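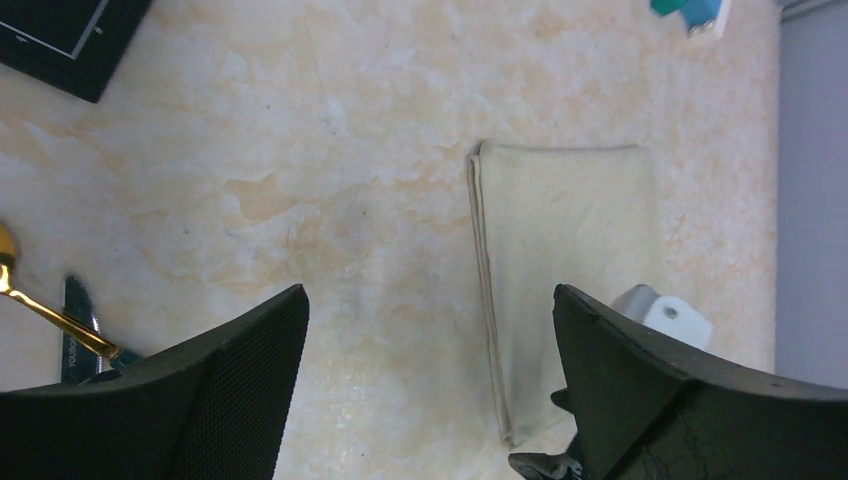

**Can a machine lay the table yet?**

December 17, 2024

Readers who came to the June open afternoon at Brondstead will remember the question from the back row: when will one of these things do the dishes? Ruba Khalaf promised an answer by the end of the year. She has spent the autumn on table work, meaning laying, clearing and folding, and this is a short account of where it stands.

The short answer is that a robot arm can do a fair amount of it, slowly, if you are not too particular about the result.

The tests used two arms. Irar is the older one and has been at Brondstead since the workshop opened. Fosov is newer, with softer control in the fingers. Both use a plain two-finger gripper and both were given the same jobs: pick up a piece of cutlery and put it down in the right place, move a napkin without undoing its fold, and clear everything on to a tray. Each job was tried 100 times on each arm, with the items put down in a different spot every time.

Cutlery went best. Fosov placed a spoon or fork correctly 84 times, and most of the misses were small ones where the handle ended up at an angle. Irar managed 60. Shiny metal is harder than it sounds, as the reflections move when the arm moves and the camera can lose track of where the edge is. Coloured handles help a good deal. Knives are awkward for another reason - they lie so flat that the fingertips tend to scrape the table before they get any grip, and both arms do better if they push the knife to the table edge first. That adds time.

Cloth is still the difficult part. A folded napkin looks like a simple rectangle, but it is several layers with nothing holding them together. Pinch too lightly and you lift only the top layer. Pinch too hard and the whole thing bunches up. Pale cloth on a pale table makes matters worse, and a patterned tabletop can confuse the arm about where the hem stops. Ruba tried a plain dark mat for a week and the results improved at once, but she took it away again for the proper tests. People have all sorts of tables at home and won't buy a mat to please a machine.

Folding from flat was tried too, late in the autumn. Fosov can fold a napkin in half and in half again, and the fastest clean run took 183 seconds. Anyone with two hands can do it in a few.

Clearing to a tray sits somewhere in between. Neither arm minds how untidy the tray looks at the end, so there is less to get wrong. The trouble starts when things overlap. If a knife is lying partly under something else, the arm has to decide which to lift first, and it often decides badly. We did not test with glasses or with food on the plates. That is planned for next year.

Several members have asked whether any of this is ready for a café or a canteen. Afridi, who supply our grippers, asked us much the same thing. Our view is that sorting clean cutlery into a rack could be done now, on a fixed bench with good light and someone nearby to put things right. Laying a full table in a room where people are walking about is a long way off. A home is further off again, mainly on account of the mess. Bits of packaging, a phone charger, yesterday's post - a person moves them out of the way without thinking, and each one has to be dealt with by the machine as a separate problem.

There is some good news on wear. The textured pads on the fingers lasted the whole autumn without being changed. The outer faces get scratched from bumping the table, but this makes no difference to the grip.

The next round begins after the break and will look at overlapping items and at thicker cloth such as tea towels. We are short of odd cutlery. If you have single knives, forks or spoons you no longer want, especially ones with coloured handles or an unusual finish, please leave them in the box by the Brondstead front desk. Old napkins are welcome as well, washed but not ironed.

The full results table is available on request from Ruba Khalaf.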